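Why doesn't a phone fall over in its stand?

Try this! Take a playing card and balance it on its thin edge on the kitchen table. Tricky, eh? It wobbles, it leans, and then it flops flat. A phone has the same trouble. It's tall and wide but very skinny, so when you stand it up there is hardly anything touching the table.

Everything on Earth gets pulled down by gravity. Every object also has a sort of balancing spot, called its centre of gravity. As long as that spot stays above the part that touches the table, the object stays up. Once it tips out past the edge, over it goes! A skinny object only has to lean a tiny bit before that happens.

A stand fixes the problem by lending the phone a bigger bottom. (Yes, you're allowed to giggle.) Look for the sloping shoulders on the black stand, and see how they spread out as they go down. Pyramids have the same sort of shape, and so do traffic cones and the big clay pots outside garden shops. Wide at the bottom is a great way to be steady.
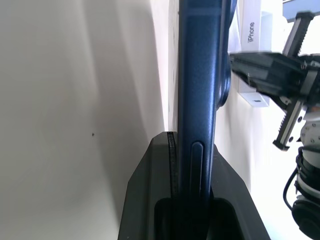

Reading time: 2 minutes

The lower part of the blue phone goes right down into a deep slot. A slot is clever because it has sides. If the phone starts to lean one way, a side is there to push back. Push on a wall with your hand and you'll feel it pushing back on you too!

Now find the narrow black strip with tiny ridges, right beside the phone. Ridges like those can help things grip. Grip comes from friction, the force that slows things down when they rub together. Friction is why your runners hold on to the gym floor and your socks go whoosh. Rub your thumb over the lid of a jar and you might feel ridges there as well.

And did you spot the bump on the back of the phone? The cameras live there. Phones are so thin that the lenses need a little extra room, so the back sticks out. The long, rounded shape on the thin side is a button. Having it on the side means your thumb or finger can find it without you looking.

Make your own stand

You'll need a cardboard tube, some scissors, sticky tape and a grown-up to help with the cutting. Cut a slot along the tube, just a bit wider than the playing card. Tape two folded cardboard feet underneath, then pop your card in. Does it stay up? Blow on it! Now move the feet farther apart and blow again. Which one was harder to tip?

Brodie Waaka tried it with 20 sheets of paper stuffed inside the tube to make it heavier. What do you think that did?

Words to know
Friction: a force that slows things down when they rub together.
Centre of gravity: the balancing spot of an object.

Written by Shona Sutcliffe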